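June 14, 2026
By Doğukan Tokgöz

Plinora opens its neighborhood seed library to all, with 298 varieties to borrow

BRITMONT – Gardeners in Britmont can now borrow seeds the way they borrow books. Plinora, the community gardening group on Drorano Street, has opened its seed library to everyone in town after a winter of sorting, labeling and a great deal of cleaning beans at the kitchen table. The collection holds 298 varieties of vegetables, herbs and flowers, nearly all of them grown within a short drive of the front door, and borrowing is free.

"I have wanted this since I moved here," said Ghazala Khattak, who leads the seed library. "People kept handing me envelopes. Somebody's uncle had a squash he'd been growing for years, and somebody else had a poppy that came with the house, and they all wanted to know where these things should go when they couldn't keep them up anymore. Well, now we have a place for them!"

The idea is simple. A visitor picks out up to 16 packets a year and takes them home to plant. At the end of the season, if the plants did well, the borrower lets a few of them go to seed and brings some back. There are no fines and no due dates. A gardener who loses the whole lot to deer or hail is welcome to come in and start over, and Khattak would like to hear about the hail.

Packets are sorted by how hard the seed is to save. Beans, peas, lettuce and tomatoes carry a green dot and are a good place to begin, as they mostly pollinate themselves and come true from seed with little fuss. A yellow dot means the plant will cross with its neighbors if it gets the chance, so peppers and sunflowers need some distance or a mesh bag over the blossoms. The red dots go on squash, corn, beets and carrots. Corn sheds its pollen on the wind and needs a good-sized patch, and beets and carrots don't set seed until their second year. Red-dot borrowers are asked to sit down with someone at the desk first and talk over their plans.

The local beans are the heart of the collection and there are 40 of them. One is a flat, cream-colored pole bean known as Britmont Late, which keeps climbing well into the fall and cooks up soft enough to mash with a fork. Another came in a mustard jar with "GOOD ONE" written on the lid and has been listed under that name ever since. It is a good one.

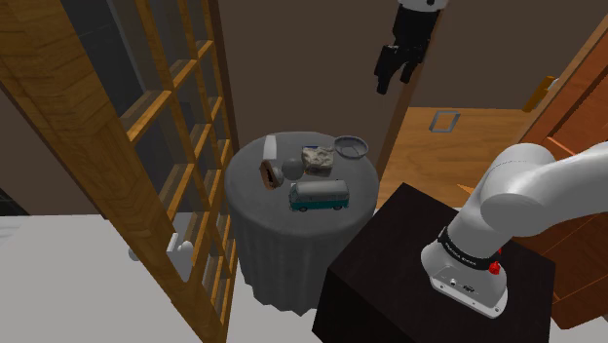

Each packet is stamped with the year the seed was gathered, the street or road it came from and whatever the grower cared to write down. Some growers care to write quite a lot. A card for a small red tomato goes on to both sides and includes a recipe for relish, and the card for a purple-podded pea says only "pick early." Plinora has typed all of these notes exactly as they came and keeps them in a binder at the front, which has already become favorite reading for people who come in out of the rain.

The library also tests its seed. Ten seeds from each batch are laid on a damp paper towel, rolled up, put in a plastic bag and kept somewhere warm. After a week or two the sprouts are counted. Batches that sprout well go straight into packets, and slower ones are marked "sow thickly" so that borrowers know to be generous. Onion and parsnip seed doesn't last long in storage and is handed out first. Tomato seed can stay good for years if it is kept cool and dry.

It is not too late to plant this year. In mid-June the soil around Britmont is warm and there is still time for bush beans, cucumbers, summer squash, basil, dill and zinnias sown right in the ground. Kale and fall carrots can go in a few weeks from now. Khattak has a soft spot for the latecomers – people who walk in sure that they have missed their chance and go home with a pocket full of beans.

"Bush beans in June are the happiest thing I know," she said. "You push them in with your thumb, you water them, and within days they're up. I still go out before breakfast to look."

A series of evening classes on saving seed starts in August, when the first tomatoes are ripe enough to practice on. The opening class covers wet seeds: scooping out the pulp, leaving it in a jar of water for a few days until it gets smelly, then rinsing the seeds and drying them on a plate. (Paper towels are a nuisance for this – the seeds stick.) The second covers dry seeds such as lettuce, beans and calendula, with plenty of crushing, shaking and blowing away the chaff, and is best attended in old clothes. The last is on squash. It includes a walk through the Plinora plots at dusk to find the flowers that are about to open and tape them shut before the bees get there. Children are welcome at all three with a grown-up.

Kvaran, the print shop next door, made the packets. They are plain brown paper with a drawing of a pea vine down one side and a blank box for notes, and the shop printed 1000 of them for the opening. Anyone who would like to fold and fill packets is invited to stop in on a weekday afternoon, when there is usually a pot of tea going and a bowl of something that needs shelling.

Plinora is glad to take seed from any home gardener in the area, whether it is an old family variety or a marigold from the end of the driveway. Seed should be fully dry and clean enough to see what it is. Please write down the name if you know it, the year, and how tall it gets. Hybrid seed is better left at home, as the plants grown from it can turn out very different from the parent. The library is especially hoping for local garlic, which is planted from cloves in the fall and will have its own swap table once the harvest has cured, and for anyone who remembers a white cucumber once sold at the Britmont market. Several people have described it, and so far no seed has turned up.

To borrow, donate or sign up for a class, stop by the Plinora front desk during opening hours. Questions about a particular variety can be left there in a note for Ghazala Khattak, who answers every one of them, though in planting season it may take her a few days.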